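站内搜索 请输入关键词 设备 采购 仿真 搜索
分享 4 评论 4

Bisbridge 平台组 工作记录 九月
事项：双臂操作平台设备购置计划，第二稿整理

上午 9:20

本日工作为整理下一年度双臂操作平台的购置清单，并将上次组内讨论的意见并入第二稿。第一稿由设备侧单独编写，硬件条目较细，仿真、夹具和维护三项列得过简，评审意见集中于此。第二稿按任务需求重新排列，先写明要完成何种操作，再写所需设备，最后写金额与付款时间。

任务范围维持原议：以带标签的抽屉柜为主要操作对象，包括辨认标签、到达拉手、拉开抽屉、放入或取出小件、关闭抽屉。仿真中所用柜体为六个抽屉，两列三行，圆形木拉手，每个抽屉带一枚小标签。实物柜体应按同样的布局定制，拉手外形暂不改动。如实物与仿真差别过大，后续比对数据的意义会受影响，此条应写入采购需求，不宜留到验收时再议。

关于视角。目前仿真以机器人自身上方的广角视角为主，自上而下看柜体正面，上排抽屉占画面较大，下排较小。标签识别在上排较为容易，下排标签在画面中很小，且容易被夹爪指片遮挡。第一稿只列了一路头部相机，第二稿拟增加腕部相机，左右各一。组内对此有两种意见：一种认为应先以单路广角完成基线，再决定是否增购；另一种认为支架、线缆和接口如不在首批一并考虑，后期改装的工时费用将高于相机本身。经讨论，首批预留支架与接口，相机列入第二批，以仿真中的遮挡统计作为放行依据。

遮挡统计方案：在 Plokgate 仿真环境中对六个抽屉轮流执行接近动作，合计 1000 次，逐次记录目标标签在接近过程中是否被指片或臂体挡住，以及被挡时拉手是否仍可见。统计按抽屉位置分列，不只给总数。右下抽屉应单独写一段说明，右臂接近时该处最先受到影响。脚本由仿真侧维护，结果存放于项目共享目录的“遮挡”子目录，命名沿用现行规则。

上午 10:45

机械臂本体。候选为 Grokthorpe 与 Gauthier 两家。两家均已提供书面报价和技术附件，报价有效期不同，比较时须注意。现将差异摘录如下，供评审时对照。

Grokthorpe 的方案为成套双臂，含底座、控制柜和一年保修，控制接口文档较完整，已附关节限位表和碰撞模型文件，可直接用于仿真。不足之处在于末端夹爪为固定型号，更换须经原厂确认，否则影响保修。交货期自合同签订起算，附件中未写明海关延误由何方承担，已去函询问，尚未收到答复。

Gauthier 的方案为单臂分购，由我方自行设计底座并完成双臂标定。单臂价格较低，但底座加工、标定治具和调试人力均未计入报价。第一稿只比较了单臂价格，得出 Gauthier 明显占优的结论，此结论应撤回。第二稿将上述三项折算后并列，两家差距大幅缩小。附件中的碰撞模型较粗，肘部外壳以一个方盒代替，用于桌面任务尚可，用于柜体前方的近距离双臂动作则偏于保守，规划器会拒绝不少实际可行的路径。如选用该方案，须另行建模，工时列入仿真侧。

数量：计划两套双臂平台，共 4 条机械臂。一套用于日常开发，一套用于长时间重复测试。曾有意见提出先购一套，以节省当年支出。此意见在第二稿中作为备选保留，同时注明后果：开发与重复测试共用一套时，任何一次程序改动都会中断测试，测试周期无法保证。去年单臂平台即属此种情况，记录可查。

夹爪与指片。仿真中使用平板型指片，两指张开后中间空间较大，适合夹持圆形拉手，也可从一侧推合抽屉。实物指片为易损件，应按消耗品管理，不列入固定资产。单套指片报价 600 元，首批备件数量待重复测试计划确定后填写，表中暂留空。指片表面是否加贴防滑层，须由力测试决定，采购需求中只写“表面可更换”，不指定材料，以免限制供应方。

下午 1:30

计算设备。训练与仿真合用一台工作站的做法在第一稿中沿用，第二稿改为分开。理由在预算说明中写明即可，此处只记配置结论：仿真工作站显存不低于 32 GB，训练任务使用本单位公共计算资源，不另购。控制用工控机单独配置，不安装仿真软件，不接入办公网络。网络隔离方案由信息管理部门审核，审核表须在采购申请提交前取得。

Plokgate 的许可证按席位计费。现有席位在白天基本占满，批量任务均安排在夜间运行。增加席位与增加批处理许可是两个不同条目，第一稿合并为一项，询价时造成误解，供应方按全功能席位报价，金额偏高。现已拆分重新询价。批处理许可不提供图形界面，足以满足遮挡统计与参数扫描的需要。重新询价的结果到达之前，该项金额沿用旧数，并在备注栏注明“待更新”。

场地。两套平台并列布置时，臂的活动范围不得相交，柜体前方须留出人员操作位。仿真中地面较为平整简洁，两侧有凸起的边框；实际场地有电缆槽一条，位于拟安装位置后方，底座定位时须避开。地面承重已有原始图纸，图纸比例与现场不符，应由后勤部门复测后出具书面意见。急停按钮每套至少两处，一处设于操作位，一处设于出入口。此项不得因预算压缩而取消。

照明也列入需求。仿真的光源方向固定，拉手在柜面上投下较长的深色阴影。部分识别结果受到阴影干扰，曾将阴影边缘判为抽屉缝。仿真侧已提出增加光照随机化，预计不产生额外采购。实物场地拟采用可调亮度灯具，首批只购一组，用于比较不同照明条件下的标签识别结果。灯具功率及安装方式另附表。

标签。仿真中的标签为浅色小片，印深色符号，部分符号在现有视角下难以辨认。上排两枚较清楚，一枚形似“H”，一枚为“X”。中排右侧一枚只能看到淡淡的痕迹。此类情况在现阶段应如实记为“不可辨认”，不得根据柜体定义文件回填，否则识别率无参考价值。实物标签拟采用可更换卡片，尺寸与仿真一致，另备一套放大尺寸，以便区分分辨率不足与算法不足两种原因。

下午 3:10

预算结构。第二稿分为四个部分：一为本体与控制；二为末端、夹具与柜体；三为计算与许可；四为安装、培训与维护。第四部分在第一稿中仅占一行，现展开为运输、安装调试、操作培训、年度校准和保修延长五项。年度校准在首年由供应方承担，次年起列入运行经费，不再占用设备经费。两类经费的科目不同，填写时须逐项核对，不可在表中跨类合并。

付款建议按到货、安装验收、重复测试合格三个节点执行。Grokthorpe 原提出签约时付清大部分款项，我方意见为不接受，理由已写入商务回函草稿。Gauthier 同意分节点付款，但将验收定义为“通电及空载运行正常”。此定义不足。验收应包含柜体任务：双臂在不碰撞柜体和对方臂体的前提下，依次完成六个抽屉的拉开与关闭。验收次数及允许失败次数由测试侧提出，写入合同附件，供应方书面确认后生效。

关于仿真结果能否作为选型依据，组内意见未完全统一，现将双方看法并列。支持者认为，柜前作业的主要限制来自臂展、肘部位置和指片厚度，这些在仿真中已能较好反映，据此排除不合适的本体是可靠的。持保留意见者认为，抽屉滑轨阻力、拉手松动和指片打滑在现有模型中过于简化，仿真中的拉开动作不能说明实物可行。处理办法：仿真结果用于几何可达性与遮挡两项评估；拉力、夹持力和重复精度一律以供应方现场演示或我方实测为准。选型报告中两类依据分栏填写。

现场演示要求已拟好：由供应方携带末端与控制柜，我方提供一只试制柜体。试制柜体委托校内木工室加工，先做一只，不做表面处理，用于确认拉手间距和抽屉行程。试制费用从本组运行经费支出，不计入本次设备预算。两家演示使用同一只柜体，同一套标签，演示顺序抽签确定。演示期间的全部数据由我方保存，供应方如需副本，须书面申请。

风险登记，本日新增如下：
一、Grokthorpe 延误责任未答复，影响合同文本定稿。
二、Plokgate 许可重新询价未到，第三部分金额不能锁定。
三、地面承重书面意见缺失，第四部分安装费可能增加加固条目。
四、柜体下排抽屉的可达性在底座高度变化后须重新计算。现有底座高度为仿真默认值，尚无实物依据。

第四条补记：底座高度对下排抽屉影响较大，对上排影响较小。高度降低有利于接近下排拉手，但肘部外移，两臂间距须随之加大，并列布置的总宽度因此增加。建议采购可调高度底座，或在定制底座上预留多组安装孔。前者价格较高，后者调整时须停机拆装。第二稿暂按预留安装孔编制，可调底座作为选配询价，两家均须给出。

下午 4:40

待办：
遮挡统计脚本今晚提交批处理，完成后由仿真侧按抽屉位置出表。
商务回函送采购办公室审阅，审阅前不对外发送。
向后勤部门提交地面复测申请，附安装位置草图与电缆槽位置。
核对第二、第四部分的科目编码，上次退回的原因即在于此。
将指片备件数量一栏与测试计划关联，避免人工重复填写。
更新选型对照表中 Gauthier 一列，补入底座、标定、建模三项工时。

第二稿合并完成后先在组内传阅，收齐意见再送评审。传阅版本一律用只读文件，修改意见写入意见表，不在正文中直接改动。第一稿存档，不删除。

评论（4）

仿真侧：批处理队列今晚有空位，脚本已加入按位置分列的输出。“标签被挡”与“标签出画”将分为两个字段，请设备侧引用时注意区分。

采购办公室：付款节点的写法可以接受。请将“重复测试合格”的判定文件名称写全，合同中不能只引用内部简称。可调底座若作为选配，报价单上应单列，不得并入底座总价。

测试侧：验收次数下次例会前提出。建议六个抽屉分别计数，不用总成功率代替，下排失败容易被上排的成功掩盖。

设备侧：以上意见已收入意见表。科目编码核对完毕，第四部分有一处需要调整，下一版更正。

附图 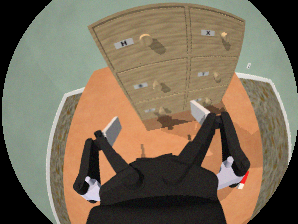 六屉柜任务，仿真画面，机器人上方广角视角，双臂夹爪张开。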